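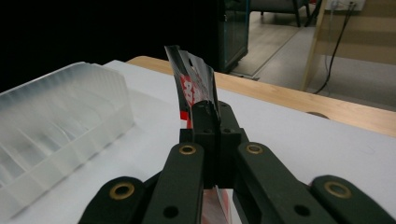 How many demonstrations does it take to teach a robot arm a simple pick and place by hand?

For one object type in one spot, people report anything from 50 to a few hundred. Once the objects are soft, shiny or different shapes, plan on a lot more, and plan on throwing a fair number of them out.

gresine_bench wrote:
OK so where does "a lot more" end? We're at 1572 demos with the hand-held gripper, snack wrappers into a tray, and the arm still closes on air about as often as I'd expect from a bored raccoon. My boss read that hand-held collection is the cheap way to do it. Cheap per demo, sure. I'm starting to doubt the per-result part.

taddo wrote:
What's your split? 1572 of the same wrapper or 1572 across a mix?

gresine_bench wrote:
Mix of 7 wrappers. Same table, same tray, mostly the same two people. Iddrisu does mornings and I do the rest.

hostdale_mike wrote:
There's your problem. Two people, one table. The policy learned your table. Move the tray a foot over and see what happens. We had 442 demos over a bunch of kitchens and garages and it beat our big single-bench set pretty easily.

pennywren wrote:
Beat it at what, though? I keep seeing this claim and nobody posts the test. Were the trials in kitchens and garages too? Then of course it won.

hostdale_mike wrote:
Trials were in a room neither set had seen. I don't have the sheet handy.

pennywren wrote:
Right.

hostdale_mike wrote:
I can dig it out. I'm not making it up, Branwen.

pennywren wrote:
Didn't say you were. I said I'd like to see it. How many trials per condition matters a lot and if it was ten each I don't care which one won.

b_molefe wrote:
Going back to the original post. Film wrappers are a lousy first task. When you pinch one by hand you feel it crumple and you adjust without thinking about it. None of that gets recorded unless you have some kind of force sensing in the fingers. The camera sees jaws closed, wrapper in jaws. The robot gets "close jaws here" and no idea how hard or what to do when the thing folds over.

Also the glare. Shiny film under overhead lights looks different every time you tilt your wrist.

gresine_bench wrote:
No force sensing. Camera, jaw width and pose, that's it. I do catch myself wiggling the wrapper to seat it before I lift. Should I be cutting those?

b_molefe wrote:
I'd keep the ones where the wiggle is short and works. Cut the ones where you fumble for several seconds. Araba on our team keeps everything and she'd argue with me on this.

aadjei wrote:
I would and I will. Recoveries are the most useful thing in the set. If you only show clean grasps the arm has never seen a bad one, so the first time it's off by half an inch it just sits there or closes on nothing. Sounds a lot like the first post!

b_molefe wrote:
A recovery has to be a recovery. Half of what people call recoveries is a tired person at 4 pm poking at a wrapper.

aadjei wrote:
Fine, I'll give you the 4 pm ones.

taddo wrote:
Has anyone compared this to plain teleop on the same task? I did two weeks on the leader arm setup at Pindutside. Slow as mud, almost 2 minutes a demo on a bad day, but every motion was one the robot could really make. With the hand-held you can swing your wrist in ways the arm can't follow, and then you find out at replay.

gresine_bench wrote:
We filter for reach. We don't filter for speed. Hm.

taddo wrote:
Check speed. I'd bet that's a chunk of it. People move way too fast with those things because it feels like using tongs.

pennywren wrote:
Before anybody collects another hour, replay some of the training demos open loop on the arm, same wrapper, same start. If it can't copy its own data then your calibration or your latency is off and more demos won't fix it. I'm not convinced the data is the trouble here at all. Vendors love telling you it's the data.

gresine_bench wrote:
Did 20 replays after lunch. It closes early on 11 of them. Jaws are shut before the fingers get down to the wrapper.

pennywren wrote:
Camera and jaw timestamps?

gresine_bench wrote:
Looking now. Theophilus set that part up in May and I've never opened it.

hostdale_mike wrote:
Found the sheet btw. 12 trials per condition.

pennywren wrote:
So two more than ten.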